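Szenenwürfeln (Robotik)

Szenenwürfeln, in englischen Texten meist scene shuffling, ist ein Verfahren zum Trainieren von Greifrobotern in der Simulation. Räume, Möbel und Gegenstände werden dabei für jeden Durchlauf neu zusammengestellt, samt Farben, Oberflächen und Licht. Ich schreibe den Artikel in der Ich-Form, weil ich am Nomau-Projekt mitgearbeitet habe und die Geschichte ziemlich gut kenne (wer es nüchterner mag, findet im Projektbericht genug Tabellen!).

Grundidee

Ein Modell, das immer nur dieselbe Küche sieht, lernt eben diese Küche auswendig. Das kennt man schon lange unter dem Stichwort Domain Randomization, also dem zufälligen Verändern von Texturen und Beleuchtung. Beim Szenenwürfeln gehen wir einen Schritt weiter und würfeln auch die Anordnung. Da steht dann ein Möbelstück aus hellem Holz am Ende eines schmalen Gangs, rechts läuft eine weiße Ziegelwand, und am Fuß der Wand zieht sich ein Pult mit grüner Oberseite entlang. Wohnlich ist das selten, und mir hat es trotzdem immer Spaß gemacht, durch die neuen Räume zu klicken.

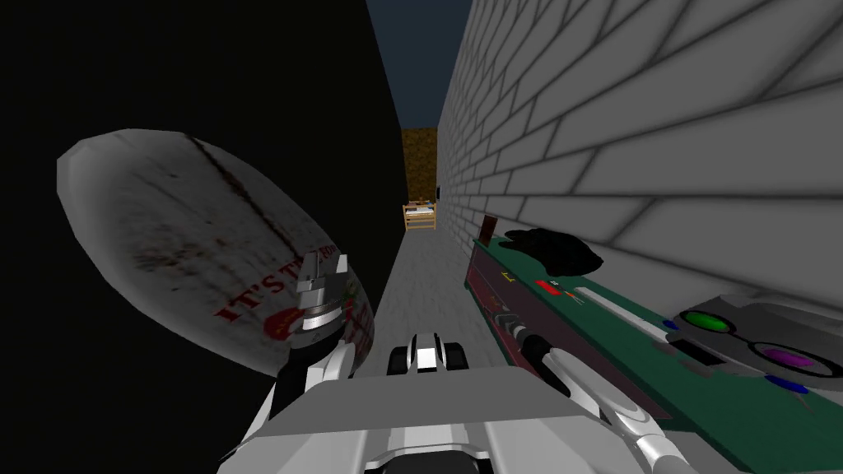 Gangadharan Nair hält dagegen, dass man es mit dem Würfeln auch übertreiben kann: Ein Gang, in dem kein Mensch je etwas abstellen würde, bringe dem Modell weniger bei als drei gut gewählte Zimmer. Seine Kritik steht auf der Diskussionsseite und ist dort viel länger, lesenswert ist sie auf jeden Fall. Ich sehe das lockerer, gebe ihm aber bei den Abständen recht. Die Mindestbreite für Durchgänge haben wir nach seinem Einwand neu festgelegt.

Ablauf

Zuerst kommt der Grundriss, danach kommen die großen Möbel und zum Schluss der Kleinkram. Für jede Stufe gibt es eine eigene Zufallszahl, damit man einen Raum später genau so wieder aufbauen kann – das spart beim Fehlersuchen unglaublich viel Zeit. Im ersten Nomau-Datensatz stecken 3073 Szenen, davon haben wir 426 für die Prüfung zurückgehalten.

Gespeichert werden neben dem Kamerabild auch die Gelenkwinkel und die Öffnung der Greifer. Die Blickrichtung spielt eine große Rolle, und zwar mehr, als ich am Anfang gedacht hätte. Eine Ansicht knapp über dem Greifer kann stark gekippt sein, sodass Schränke und Wände schräg durchs Bild laufen. Für uns Menschen ist das gewöhnungsbedürftig, das Netz muss damit von Anfang an zurechtkommen. Gerade an Griffen merkt man das gut, denn bei ihnen entscheidet der Winkel über fast alles.
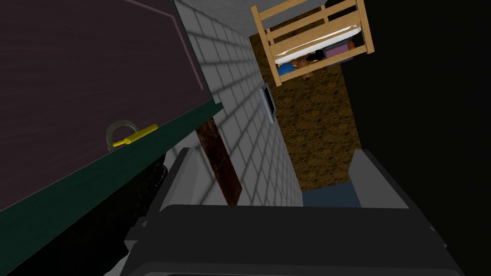 Simulierte Ansicht über den offenen Greifer hinweg, links oben der gelbe Griff.

Ergebnisse

Verglichen wurden zwei Modelle mit gleichem Aufbau, eines mit fester und eines mit gewürfelter Anordnung. Von 2145 Greifversuchen in unbekannten Räumen gelangen dem ersten 426 und dem zweiten 1221. Das ist ein ordentlicher Sprung, aber eben auch noch weit weg von zuverlässig! Am meisten gewonnen haben wir bei Griffen und Henkeln, am wenigsten bei flachen Teilen, die dicht an einer Wand liegen. Weiche Dinge wie Stoff bleiben schwierig, unsere Simulation rechnet sie viel zu steif.

Im Labor in Cisville wurde der Versuch später mit einem anderen Greifer wiederholt. Der Abstand zwischen den Modellen fiel kleiner aus, die Reihenfolge blieb gleich.

Name und Varianten

Den deutschen Namen hat Gangadharan Achari in einer Dezembersitzung aufgebracht, ursprünglich als Spitzname für sein Skript. In der Ralton-Variante bleiben die großen Möbel stehen und nur die kleinen Gegenstände wechseln. Die rechnet deutlich schneller und reicht für Tischaufgaben oft völlig aus. Die Gowda-Variante sortiert unerreichbare Ziele schon vor dem Training aus, was ich inzwischen auch bei eigenen Versuchen so mache.

Siehe auch: Domain Randomization, Greifplanung, Simulation in der Robotik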